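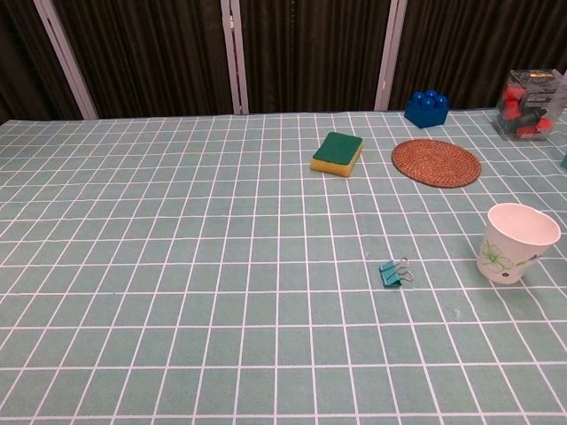 Band objects to a city council campaign playing its song. Does the venue's blanket license cover us?

3 min read

Peter Baláž
11 May 2022

I handle logistics for a city council candidate in Zostbridge. At our kickoff in a rented hall (capacity 400) we played a track by a local band, Zerouali, as walk-on music. The hall has a blanket license and the song is in the catalog. The band has now emailed asking us to stop and has posted that they do not support our candidate. We also used 45 seconds of the same track in a video of the event. The hall manager says the license covers everything. Is that right? We have another event in October and would like to keep the song.

drimico_tech

You're fine. If the hall pays for the license then the music is paid for. Bands complain every election. The most they can do is post about it.

Kjell Nygård

The answer above is incomplete. There are separate rights here and the hall's license deals with one of them at most.

Live playback in the room is a public performance of the composition. A venue blanket license normally covers that, but many venue agreements exclude political events, or exclude events put on by a party renting the space. Ask the manager for the agreement itself and read the exclusions. Some licensing bodies offer a separate license for campaigns, and those often let a songwriter withdraw specific works on notice. If you rely on one of those and the song has been withdrawn, you have no license for it.

The video is a different matter. Setting a recording to picture needs a synchronization license from whoever owns the composition and a master use license from whoever owns the recording. No venue license includes either. There is no safe number of seconds, so 45 is not a defense. Take the video down, replace the audio, and upload it again.

Then there is implied endorsement. Depending on the state, a performer may have a claim under right of publicity or federal trademark law if the use suggests they back the candidate. Those claims are hard to win, but they do not depend on the performance license.

For October, I would pick another track. If you want this one, get written permission from both the publisher and the label. I am not a lawyer, and a campaign should have one look at the email before anybody replies to it.

Related on Koment
Can a candidate quote song lyrics in a mailer?
Who is liable for music at a rented hall?
Recording a public meeting for broadcast
Yard sign rules near polling places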